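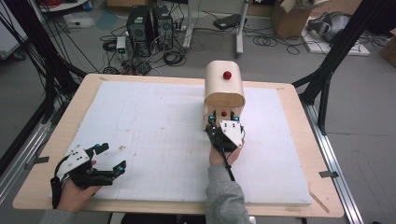

Several members have written to ask whether an object permanence box may be set up on an ordinary table, or whether it must always go on a floor mat. A table is quite acceptable, provided that the surface is level and the box cannot slide. The guidance below has been prepared by the Sokol Toy Library for families and playgroups borrowing a ball box from the early years collection.

Preparing the table

Clear the table of cups, papers and other toys before the box is brought out. Lay a plain board over the middle of the table. A white foam board is suitable: it protects the wood, and a red ball shows up well against it. Small smudges may be removed with a barely damp cloth. Boards must not be soaked, as the edges swell and will not lie flat again.

Stand the box towards the far side of the board with its open front facing the player. This leaves a clear space in front for the ball to be put down. With an arched box, check that the base sits squarely on the board and that the top has not been knocked out of line in transit.

Presenting the activity

1. Place the ball inside the box, just behind the opening, where it can still be seen.
2. Reach in slowly from the front, take hold of the ball and bring it straight out. Avoid lifting too early, or the ball will catch on the top of the arch.
3. Set the ball down on the board and pause.
4. Return the ball to the box and invite the player to try.

Use one hand for the ball. The other may rest on the board, ready to steady it.

When the player reaches in with confidence, the ball may be placed further back. Two balls may be used later on — one inside the box and one waiting on the board. A session of 15 minutes is ample for most children, and it is better to stop while interest remains.

Supervision

An adult must be present throughout. Fixed knobs should be tested by hand before each session. A loose knob is a choking hazard, and the box must be withdrawn from use until it has been repaired. Balls with cracked or flaking paint should be returned to the Library in a sealed bag.

Storage and return

Wipe the box and ball, leave them to dry, and pack the ball separately in the Dirko pouch supplied. Boards should be stored flat. Up to 5 items may be borrowed at one time, and the ball and its box are counted together as a single item. Returns are accepted at the Drosteck Road desk until 5 p.m.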